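Chapter 5
Preparing Artwork for Cutting and Engraving
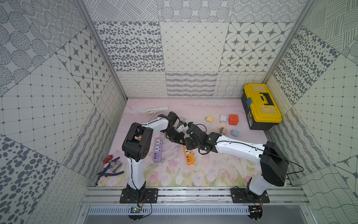
Figure 5.1 Two robot arms on a metal rail, with a pink mat behind.

Most engraving jobs start with a drawing, and most faults in the finished piece can be found in that drawing. This chapter deals with line work: open paths, doubled lines and stray points.

An open path is a shape whose ends do not meet. On screen the gap may be too small to see, but the software cannot fill the shape. Doubled lines are harder to spot – the cutter simply follows the same route twice and burns the edge.

Section 5.2 uses the Nasdale house sign, drawn by Noreen Bangash. The file has 43 paths, 2 of them open. Load it in Trativeo and set the zoom to 200 per cent before you begin. Keep an untouched copy, as you will need it again for the exercises on node editing.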